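Towels stiff and smell musty again an hour after washing
Household Help > Laundry > Washing
Posted November 9, 2018

Kenneth Panganiban

We moved to Nikbridge in the spring and our bath towels have gone downhill ever since. They come out of the washer smelling fine, then the first time someone dries off with one the sour smell is back. They have also gone stiff and don't soak up much.

The washer is a front loader, a Geerts, six years old, that came with the house. I use Plulia liquid, filled to the top line on the cap, and a softener sheet in the dryer. I wash on warm with the towels and bath mats together. I have tried running the same load twice. The smell was weaker for a day and then it was back. 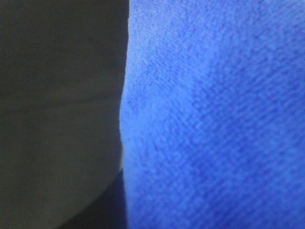 Are the towels worn out, or can they be saved? I would save them if I can. A full set for four people is not cheap, and I would like to have this sorted before my in-laws come in December.

Water here is hard, if that matters. The faucets get a white crust.

2 replies, sorted by most helpful

Wanpen Inthanon

They can be saved in most cases. What you have is old detergent and softener left in the loops, with body oil and minerals stuck to it. Bacteria live on that, and when the towel gets damp they start to smell again. Washing it twice with the same amount of soap adds to the pile.

I did laundry for a small motel for a long time and we brought back a lot of towels this way. Do it in this order.

1. Stop using dryer sheets and liquid softener on anything that is supposed to absorb water. They leave a coating. This alone will fix the stiffness for some people, but it takes several washes to show.

2. Clean the washer before you clean the towels. Pull back the rubber ring on the door and wipe inside the fold with a rag. Take out the soap drawer and scrub it in the sink. Then run the empty machine on its hottest setting with a washer cleaner. If there is a small drain filter behind a panel at the bottom, open that too, with a shallow pan under it — more water comes out than you expect.

3. Wash the towels alone on hot with no detergent at all. Look through the door after ten minutes. If you see suds, that is old soap coming out. Repeat until the water looks clear.
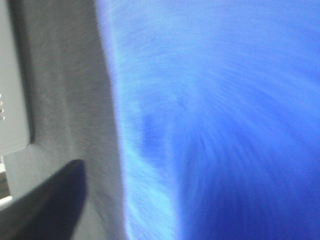 4. Wash again on hot with half the detergent you were using and a scoop of washing soda. The soda softens the water so the soap can do its job. Check the care tags first, especially on dark colors, which can fade on hot.

5. Add an extra rinse. Front loaders use very little water and thick cotton holds on to soap.

6. Dry them completely. A towel can feel dry on the outside and still be damp along the hem. Feel the hem before you fold it.

After that, keep mats out of the towel load. Rubber backing breaks down in hot water and leaves crumbs, and the mats carry more dirt than you think.

The other half of this is what happens before the wash. A towel that sits damp in a closed hamper will start to sour by the next day. Hang them until they are dry, then put them in something with openings in it.

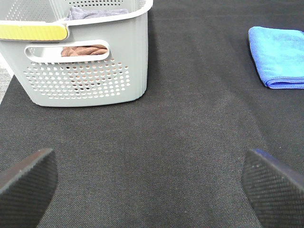 Light gray plastic basket with a slot in the front

I wouldn't fill any basket to the top with towels, either. Wash them every three or four uses and you won't have a mountain to deal with.

About the detergent cap: the top line is for a very large and very dirty load. For a normal load of towels use the lowest line and see how they come out. With hard water you may need a little more than that, but add washing soda before you add soap.

If one or two still smell after all this, cut them up for rags. Loops that are worn flat won't come back.

Geerts manuals give the filter location near the back, under care and cleaning. Ours was hidden behind a kick plate.
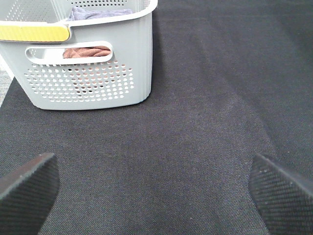
Other things people try

Vinegar: fine now and then in a soak in the tub, one cup to a few gallons of water. I would not put it in the machine every week, it is hard on rubber seals over time. Never mix it with bleach.

Bleach: whites only, and it doesn't remove buildup.

Dryer balls: they help the loops stand up a little. Buy them if you like them.

47 people found this helpful

prerkton_dad

just buy new towels. ours were like that and I got a pack on sale and no more smell. also leave the washer door open when your not using it, we never did that and the gasket was black

6 people found this helpful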